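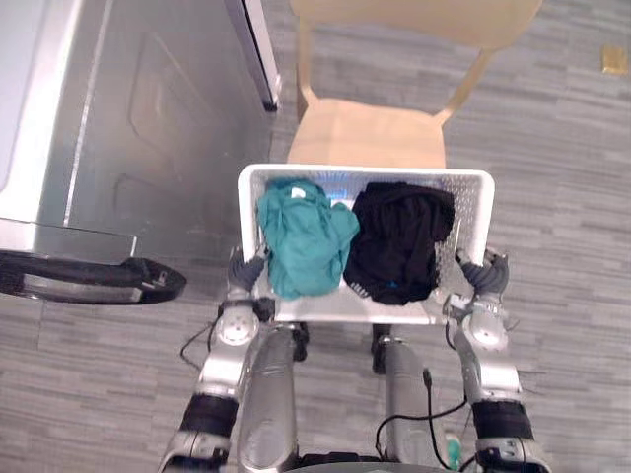
The man from Bostusance came up the hill in August with a folding table and a sign that said FREE WATER CHECK. Savita Chaudhary watched him from the pharmacy window while she counted out somebody's blood pressure pills, lost her place, and had to start over.

By noon he had a line. People in Dretolska would stand in line for anything in August, when the quarry shut and the kids were home. He had little glass tubes and a dropper, and whatever you brought him, it turned pink.

"Pink's bad," said her neighbor Azimi, who had come in for antacids and was holding a brochure. "Pink means minerals."

"It's a well under a limestone hill. What did you think was in it?"

"He says it builds up. In the joints."

"Whose joints?"

Azimi looked at his hands and flexed them. He was seventy-one and had laid stone all his life. "Well," he said.

The filter was called the Pisex. It went under the sink and it cost 2,000, or you could pay 154 a month, and Savita read the back of the brochure twice without finding how many months. There was a picture of a woman holding a glass up to a window. There was a doctor with no last name.

At two she locked the shop and went across the square with three jars. One was from her own tap. One was from the spring behind the church, which people drove up from the city to fill their jugs at. The third she had bought that morning at the gas station, sealed, and poured out in the back room.

"Three houses?" said the man. He was younger than she had figured, with a sunburned neck and good shoes.

"Three houses."

He did the first and it went pink. He did the second and it went pink. He picked up the third, looked at it against the sky the way the woman in the brochure did, and put in his drops.

"This one's the worst," he said. "See that? That's almost red."

It was the same pink as the others, as far as she could tell. Behind her Mrs. Keller from the bakery made a small noise in her throat.

"What's in the dropper?" Savita asked.

"A reagent."

"I know it's a reagent. I've got a shelf of them. Which one?"

"It's proprietary, ma'am."

She took the cap off the bottle she had in her bag, the gallon of distilled she used for mixing children's antibiotics, and held it out. "Do this."

He smiled at her. It was a nice smile, and she could see how he got into kitchens with it. "I only test drinking water," he said.

So that was that, she thought, and she turned around to see how the line had taken it. Nobody had left. Mrs. Keller had her jar held against her chest with both hands. The Brandt boy moved up one place.

"You didn't test it," she told him, loud enough for the rest. "It's distilled. If that turned pink you'd have to pack up."

"He said it's for drinking water, though," said the Brandt boy.

She went back and opened the shop. Around four the wind came up and the man weighted his brochures with a tube rack. She sold sunscreen and a thermometer. She wrote to the county, a page and a half, and crossed out the word "crook" and then put it back.

Azimi came by at closing. He stood at the counter and moved the cough drops around.

"He let me have it for 1,000," he said. "On account of I was the first on my street."

"Azimi."

"It comes with 2 cartridges."

"You saw what he did with my jars. The third one came from the gas station."

"I saw." He squared up the cough drops with the edge of his thumb. "But suppose he's a crook and the water's bad anyway. You ever think of that? You never tested it either."

She started to answer. She had drunk that water for nineteen years, and so had her mother until the end, and she had never once put it in a tube.

"When's he putting it in?" she said.

"Tomorrow. Nine o'clock."

"I'll come over," said Savita. "I want to see what's in the box."

Print this story
E-mail this story to a friend

This site uses cookies. By continuing to read you agree to our use of cookies. OK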